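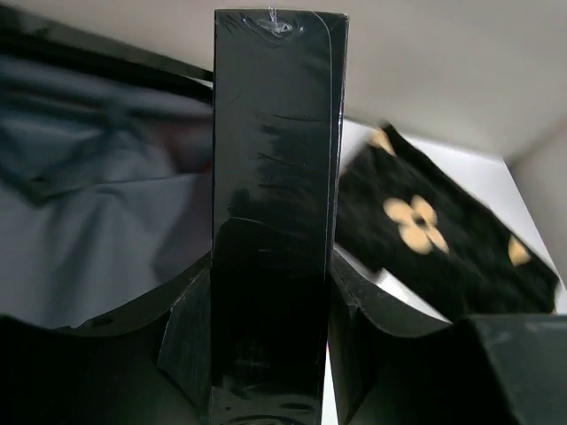 Where to eat in Worneck: Stotulura

2 min read
Filed under: Eat & Drink, Neighborhood Guides

1/ Went back to Stotulura last night. It's the Ethiopian place on Marchal Street, upstairs from the shoe repair shop. Wondimu Tefera runs the kitchen. There are 38 seats and most were full by seven.

2/ Order the veggie platter for two. The red lentils are the best thing on it, hot but not too hot. The collards were a little salty this time.

3/ The injera is sour and soft, and refills are free. Ask for it warm.

4/ Lamb tibs come sizzling with rosemary and green chili. Good, but the portion is smaller than it was last November - get the chicken stew if you're hungry. 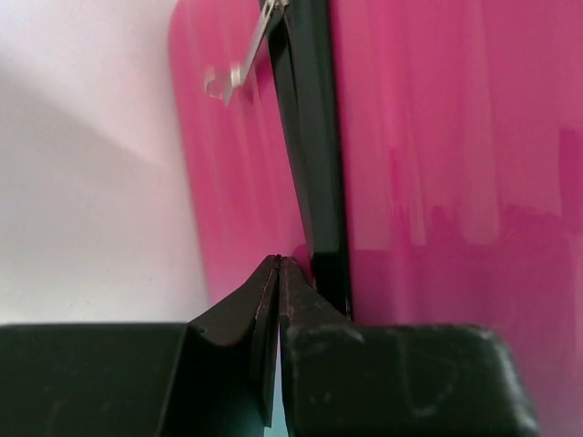 Worneck, 3 Oct 2023

5/ Coffee is roasted to order and takes a while. They bring popcorn with it. Don't order it if you have a train to catch.

6/ Service was slow on drinks and fast on food. They do take cards now.

7/ Parking is bad. Use the Ender lot, it's 200 yards away and free after six.

8/ Closed between lunch and dinner, so call first if you're coming mid-afternoon. Next up is the noodle counter by the station.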